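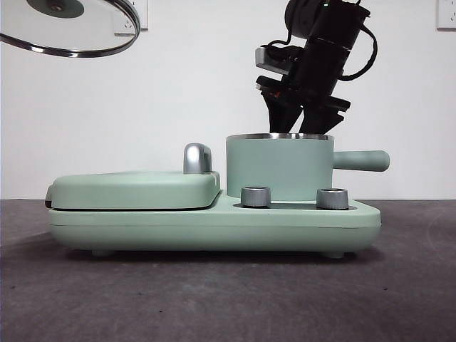
Setting Up a Shared Breakfast Corner in Staff and Student Housing

Guidance for residence managers
Pollallow Residential Services

Purpose of this guide

Many residences have a landing, alcove or former storage room that can serve as a shared breakfast corner. A well-planned corner reduces the morning load on the main kitchen and gives residents a place to prepare a simple meal before work or class. The steps that follow apply to all Pollallow properties, including Narcombe House and the Prostham annex. Managers of leased buildings must obtain written consent from the landlord before starting.

Before you begin

You will need the floor plan of the building, the most recent electrical inspection report, a tape measure, and the room change form, which is available from the housing office. Allow 30 working days for the form to be reviewed. Work may not start while a review is pending.

Step 1. Choose the location

Select a space with a door that closes, a window or extractor fan, and a hard floor. Carpeted rooms are not accepted. The space must not form part of an escape route, and residents must be able to leave it without passing the cooking surface. Measure the clear width of the doorway and enter it on the form.

Step 2. Check the electrical supply

Ask the building electrician to identify the circuit that serves the room and to list everything else connected to it. Hallway outlets are often on the same circuit as bedroom outlets, and this is the most common cause of tripped breakers in the morning.

Read the rating label on each appliance you intend to provide. Add the figures together for all appliances that may be used at the same time. At Pollallow properties the combined load in a breakfast corner may not exceed 2,000 watts unless a dedicated circuit has been installed. Where the total is higher, either remove an appliance or request a dedicated circuit through the housing office.

Extension cords and power strips are not permitted. Each appliance must be plugged directly into a wall outlet.

Step 3. Select the appliances

Combined breakfast appliances are acceptable where counter space is limited. Choose models that can be wiped clean easily and that come with printed instructions. Appliances with an open flame and deep fryers are not allowed under any circumstances.

Residents may not bring personal appliances into the shared space. If a resident wishes to donate one, it must be inspected and labeled before use.

Step 4. Arrange the counter

Place the appliances on a firm, level surface that resists heat. Leave a clear space of at least 10 inches on either side of anything that heats up, and do not place it under a shelf or cabinet. Keep cords away from the front edge of the counter and away from the sink.

Provide a separate area for cutting bread and fruit. Store paper towels, napkins and cereal boxes on the opposite side of the room.

Step 5. Label and register the equipment

Attach an inventory label to the back or underside of each appliance, where it will not be exposed to heat. Enter the label number in the Dervishi equipment register, together with the room number and the date of the last inspection. The register currently covers 286 items across all properties, and incomplete entries delay the yearly check for every building.

Step 6. Post the rules of use

Display the house rules at eye level near the door. The following wording has been approved:

Stay in the room while an appliance is on.
Unplug the appliance after use and let it cool before cleaning.
Wipe the counter and remove crumbs.
Do not use an appliance with a damaged cord. Report it to the residence office.
The breakfast corner closes at 11:00 a.m.

Step 7. Arrange cleaning and inspection

Add the room to the regular cleaning schedule. Crumb trays should be emptied daily and the floor behind the counter cleaned once a month. All appliances are inspected each November. Items that do not pass are removed the same day and struck from the register.

Questions

Questions about this guide, and requests for printed copies of the house rules, should be addressed to Lucía Escobar, Residential Standards, at the Pollallow housing office.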